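Workshop tips: testing grippers at home without losing your rag

I've had three different grippers on the bench this summer, and I've made every mistake you can make with them, so I'm putting my notes up while I still remember which was which. They're aimed at anyone with a small arm in the garage or spare room who is wondering whether to swap the hand on the end of it.

First off, fit them all to the same arm. I know that sounds daft, but I tried the Pemora on one arm and the Gustari on another and ended up comparing the arms. An adaptor plate took me an evening to file down (go slowly round the bolt holes!) and after that I could change hands in the time it takes to boil a kettle.

Use things you've already got for the lifting. A bag of rice, an egg cup, a rolled-up sock, a full jam jar. My jam jar weighs 600 grams with the lid on and it's a brilliant sorter-out of grippers. The Pemora lets it slide, very slowly, so you think all is well and then it isn't. Put a folded towel underneath.

Wipe the rubber pads between goes. Washing-up liquid and warm water, then dry them properly. A bit of flour on one pad cost me a whole afternoon of fiddling with settings that were fine to begin with.

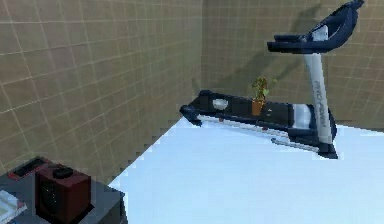
Before I let a new controller anywhere near real crockery I run it in a simulated room, and I'd urge you to do the same even if your computer is an old plodder like mine. The Stekanon controller comes with a room builder and you can fill it with whatever you fancy. Do put things at awkward heights! A bowl in the middle of a table is too easy, and your arm will look cleverer than it is. The little white dish on the treadmill deck is a much better target, pale and low against all that black, and the potted plant further along gives you something with leaves to steer round. I give each gripper 16 goes at the dish and write the result in pencil on the back of an envelope.

Don't fuss over the tiles and floors. I wasted ages on wall colours once and it made no odds to the grip.

Now, cameras. I've got a Lawal clipped to a shelf and it's decent, but it hates the sun coming in sideways. Draw the curtain and use one lamp, always in the same spot (I've put masking tape on the floor for mine). Clean the lens with a glasses cloth, never your sleeve.

If you're choosing today, I'd go for the Gustari for anything round and the Pemora for socks, tea towels and other floppy stuff. The third one went back to the shop. Keep your boxes and receipts, and label every cable at both ends before you unplug anything.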